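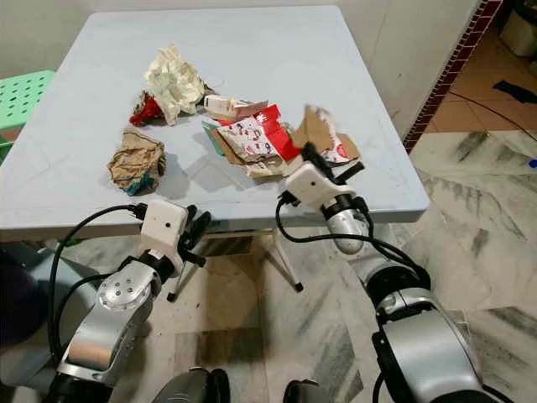 Set the working area before enabling a two-armed sorter at home. The Rondex household sheet, revised 22/04/2023, asks for a level table and a grip force limit of 15 N for paper and card. Spread the waste so that each grip has a clear approach. Flattened card lying in a stack, as in the middle of this table, should be treated as several items and lifted from the top. A crumpled bag can be gripped at any fold. Keep wrist cables on the outside of the arm and leave enough slack for full reach.

Arm speed near people: 65 mm per second at most. Stop both arms before reaching over the table, and do not rely on a pause command. Card with grease marks goes to general waste unless the local scheme accepts it. Wipe the tabletop after each batch.
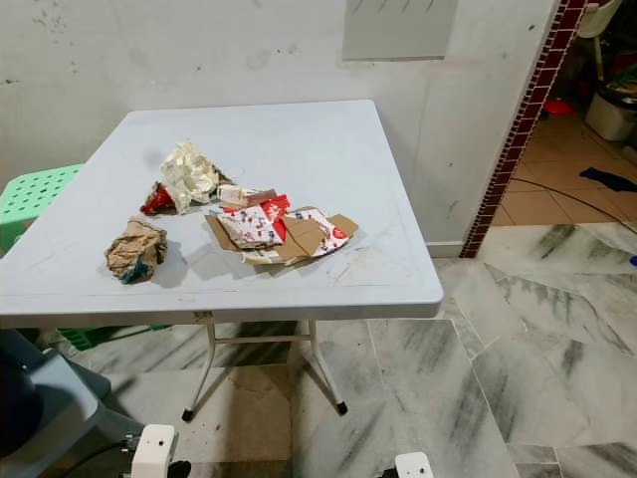

Gromham wrote in to say that the speed limit is sound but the sheet should also give a stopping distance, as the Prumolell guide does, and that 31 mm is a workable figure for light arms. Check it with the arms empty, then again with a load in each gripper.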